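Parcel returned to sender from customs, who pays the shipping back?

Posted by Manju Sandhu
2022-09-06

Hello all. I have a small shop where I sell kitchen and household things, and most of my buyers are inside the country. Last month I had an order from abroad, to a town called Dirkwood. I sent it with Tedesco, the economy service, and I paid 70 dollars for the label. I filled in the customs form on their website and wrote "gift set" as the content, and the value 183 dollars, which is the true price.

The parcel arrived to customs and stayed there 15 days. Then the tracking changed to "return to sender". The buyer says she did not receive any letter or phone call. Now Tedesco wants me to pay the return shipping before they release the parcel to me. The buyer wants her money back also.

Do I have to pay for both ways? And what should I write on the form the next time? I have read the help pages two times and I do not find the answer there.

Welari

It depends on the reason for the return, so please ask for that first. Do not pay yet. Write to Tedesco and request the return reason in writing. Normally they have it in their system even when the tracking page doesn't show it.

If the reason is "duties not paid" or "recipient not reached", many carriers charge the sender, and you have accepted this when you bought the label. Look in the terms for the words "undeliverable" or "abandoned". Some carriers let you choose that the parcel is abandoned, and then you pay no return, but you lose the goods. For goods of 183 dollars I would compare the two costs before deciding.

If the reason is that the form was incomplete, check your copy. "Gift set" is a problem in my opinion. Customs can understand it as a gift between private persons, and yours was a sale. Write each item on its own line, with what it is, what it is made of, how many pieces and the price of each. Mark it as merchandise. Put also the buyer's phone number and email, on the form and on the label, so they can contact her.

About the refund, read the rules of the place where you sold it. If you have your own shop, then your own policy counts, together with the consumer law in her country. I would wait until the parcel is back in your hands, but answer her now and tell her what you are doing.

Grosimell

same thing happened to me in January, they kept it and sent it back. I paid and never saw the money again. use a more expensive service, it's worth it

Manju Sandhu

Thank you both. I wrote to Tedesco this morning and they answered that the reason is "insufficient description of goods". So it was my mistake with the form. I will ask if they can reduce the fee, and I will make a new form with 2 lines, one for each item, before I send it again. The buyer agreed to wait if I pay the second shipping, and I think this is fair. 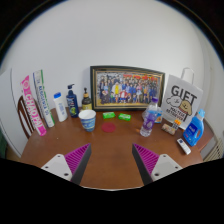
When I have their answer about the fee I will write it in this thread, in case another seller has the same return reason.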